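Elmont publishes findings on September arm fault
January 11, 2020

The automation laboratory at Elmont has completed its review of a fault that stopped work on one of its robotic arms last September. No one was hurt. The head of the laboratory, who agreed to discuss the findings on condition that members of staff were not identified, described the event as "a small collision with a long list of causes".

The arm was being used in a sorting study carried out jointly with Gredbridge, in which coloured plastic shapes are picked up from a wooden board and set down again. According to the laboratory's records, the fault occurred on cycle 2,332. The arm came down 49 millimetres to one side of its intended position and continued to press against the board until an operator used the emergency stop.

"The operator did exactly what the training asks," the head of the laboratory said. "Our concern was that the operator had to do it at all. The force limit should have halted the arm first, and it had been raised for an earlier test and never put back." 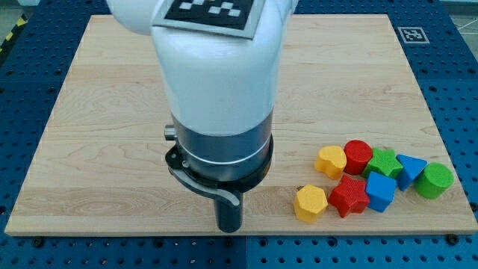
Photograph: Elmont Automation Laboratory

The error in position was traced to the printed markers by which the overhead camera locates the arm and the table. One marker had been replaced during routine cleaning, and the calibration was not repeated afterwards. The software, supplied by Jallberg, accepted the new readings without a warning.

Asked whether the supplier was at fault, the head of the laboratory declined to put it in those terms. "The software was given poor information and it acted on it. We have asked for a check that compares each reading with the last good one, and Jallberg has agreed to provide it. The decision to carry on without calibrating was ours."

The review was conducted by Mwakyusa, an independent safety consultancy, and makes 2 formal recommendations. The first is that calibration must be repeated and signed for whenever a marker is moved, cleaned or replaced. The second is that force limits must return to their default value at the end of every session.

Both have been in effect since work resumed. Operators also run the arm at reduced speed for the first 60 cycles of each day, a measure which the laboratory adopted of its own accord.

"It costs us a little time in the morning," the head of the laboratory said. "There were complaints at first, and I understood them. I would still prefer a slow start to another afternoon spent writing an incident report."

The full report may be requested in writing from the Elmont safety office.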